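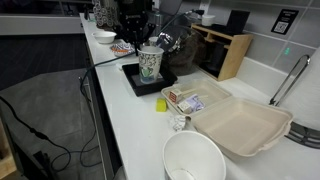 A gripper over the counter at Warkine's Drodham office, paper cup below.

Warkine pushes planner update for cluttered counters
Jun 2, 2021

DRODHAM — Warkine put out version 26 of its Tomar motion planner this morning. Main change: the planner no longer throws out the whole path when one object in the map moves. It keeps the good part and re-plans the rest.

Median planning time is down to 73 milliseconds on the company's own test set, 2,000 logged pick attempts from kitchens and break rooms. No outside numbers yet.

"Counters are worse than shelves for us," said Florian Lanz, who leads the planning team. "Shelves have edges. On a counter you get wrappers, napkins, open takeout boxes, and the depth data goes soft on all of it."

Perception side gets a smaller fix. Objects seen only in part, say one cup behind another, now keep a padded outline untill a second view comes in. Used to be they dropped out of the map after 2 seconds. Users had been complaining about that one since January.

Cables still a problem. Lanz said thin flexible stuff is "mostly ignored" by the collision checker and will stay that way this release.

Existing config files should load, but the old grasp timeout setting is gone — anyone calling it from a script will get a error. Meltholm, which resells the software, gets the build next week. Price unchanged.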